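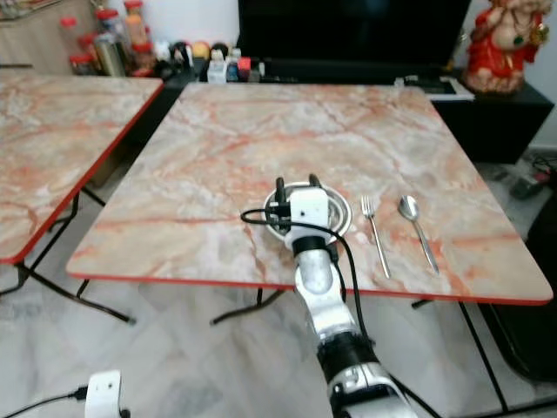 About Jutmont Table School

Jutmont teaches table setting and dining room service to people starting work in cafés, care homes and school kitchens. Remedios Calvo opened the school after 14 years of running the dining room at the Figueroa, a small hotel that has since closed. The first class had seven students. Laurier Hawthorne joined the next spring and now teaches most of the evening groups.

We work at square folding tables with marble-patterned tops and a red edge. They fold up at the end of the day and one person can carry them. We started out with a long oak table and sold it, as students kept waiting for a turn at the good end.

The beginner course uses stainless steel bowls, forks and spoons. Steel can be dropped, stacked and washed many times over. Students learn to place the bowl first, then the cutlery to the right of it, handles toward the guest. Fork on the left comes in the second unit, along with knives and glasses.

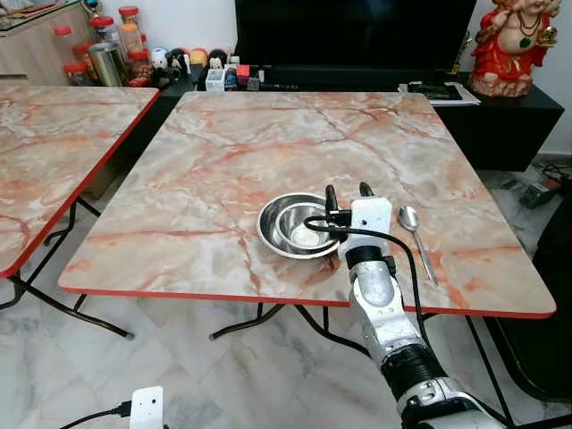
Clearing is taught from the first session too. Small bowls go inside large ones, and spoons are picked up by the handle. Most new students try to carry too much at once, so we keep the early loads small.

The beginner course runs for seven weeks. Groups meet in the morning or at 6 p.m., and we close for July. More than 43 local kitchens and dining rooms have sent staff to us, among them Storkska and the Prollolano lunch rooms.

The school is at 1465 Alder Street, on the ground floor. Parking is behind the building. To ask about a place in the next group, call the office or stop in before an evening class. Remedios handles enrollment and Laurier handles group bookings.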